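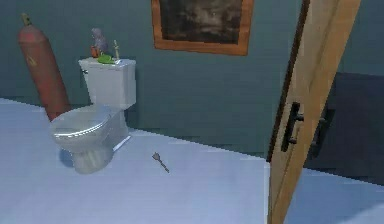

Kirent opened its Olov simulation lab to the public on Sunday, May 20, 2018, and 186 people came through the doors. Most of them spent their time in front of the big screen, where the household robot's practice rooms were run one after another. The bathroom drew the first questions. A small brown brush lies on the floor there, well clear of the toilet, and Ntombi Steyn, who led the morning sessions, used it to talk about how a robot learns to tell a thing that belongs on the floor from a thing that should be picked up. One boy was more interested in the red gas cylinder beside the toilet and wanted to know if the robot would be allowed to touch it. Steyn said it would have to go around.

Visitors went through in groups of 13, with a short talk before each run. The software builds rooms from a library of 200 pieces of furniture and household goods, and the Olov team can change the layout between runs. Training in the rendered rooms is cheaper than training in a real house, Steyn said, and a bad turn does no damage.

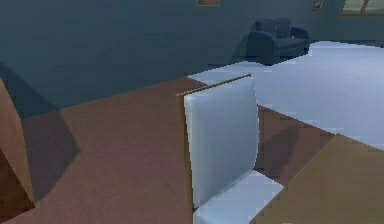
A living room from the Olov practice set, with the sofa on the far side of the rug.

Chiến Ninh took the afternoon groups and spent longer on route planning. He asked people to call out the path they would take across the living room, and the answers did not always agree. Several parents asked about stairs. Ninh said those are being worked on now and should be ready to show in September.

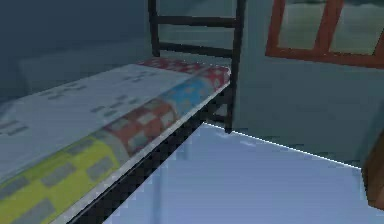
Bedrooms have been the slowest rooms to get right, according to Marietjie Swanepoel, who looks after the room library. Bedding is the main trouble. The patchwork quilt on the single bed has yellow, red, orange and light blue in it, and the pillow is nearly the same colour as the pale part it lies on - a hard thing for a vision system to pick out. She said the team plans to keep it that way.

Kirent has booked school visits for 36 students next term. Teachers who want a place should contact Ishbel Pollock at the front office.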